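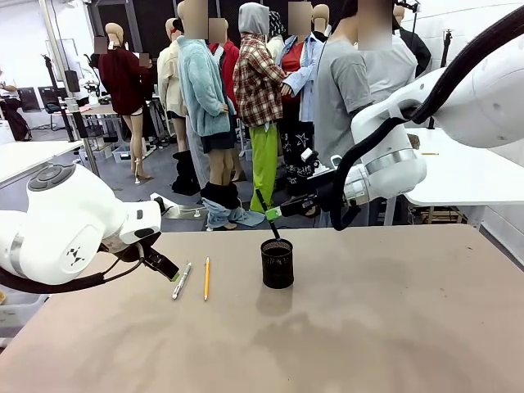
Fastby is 62 miles from anything, and the bus drops you at the wrong end of it. I went on 10th January for the open day at Fragkou, a firm that makes and mends shop fittings in a long building behind the feed store. Admission was $5, coffee included, and the coffee was priced correctly. Visitors were asked to sign in before going any further, so I looked for something to write with. One tan table had a black mesh pen holder, with a yellow pencil and a silvery pen lying on the tabletop beside it. I took this as a fair summary of my own desk at home. Behind the table stood a crowd of mannequins, all clothed, in a better turnout than the open day managed before noon.

The tour ran 95 minutes. A good part of that went to shelf brackets, and I now have opinions about shelf brackets. The mannequin section was better. They come in from department stores that have closed, mostly out toward Hestidton, and get new wrists, new paint and a second career. Repainting takes 10 days if the weather behaves. A man in our group asked if they could be rented for parties. They can.

Lunch was a ham roll from the Vuvstead bakery van, eaten standing up. The gift table sold coat hangers. I bought two. The next open day is in spring, and the bus still stops at the wrong end.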